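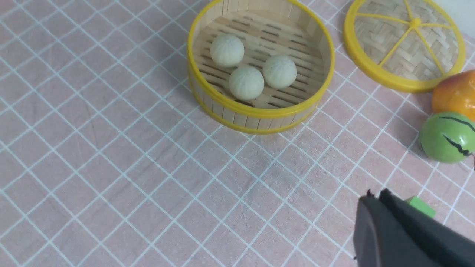 Steamer open, three buns in, lid set to one side.

Setting up the toy steamer for a play kitchen

1. Spread the cloth and smooth it towards the wall. Ours is pink with a white grid.
2. Put the steamer base in the middle and lay the lid flat beside it.

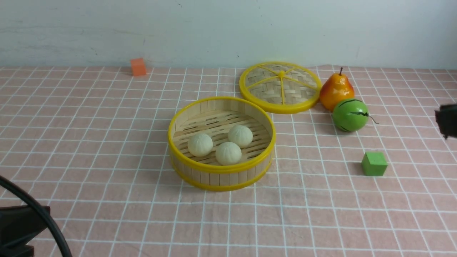

3. Place the buns on the slats with a gap between them, pleats up.
4. Keep the fruit and blocks off to the side until the buns have been served.

Allow almost 30 minutes for a Saturday group. Wipe the yellow rims afterwards.

Tia Bickerstaff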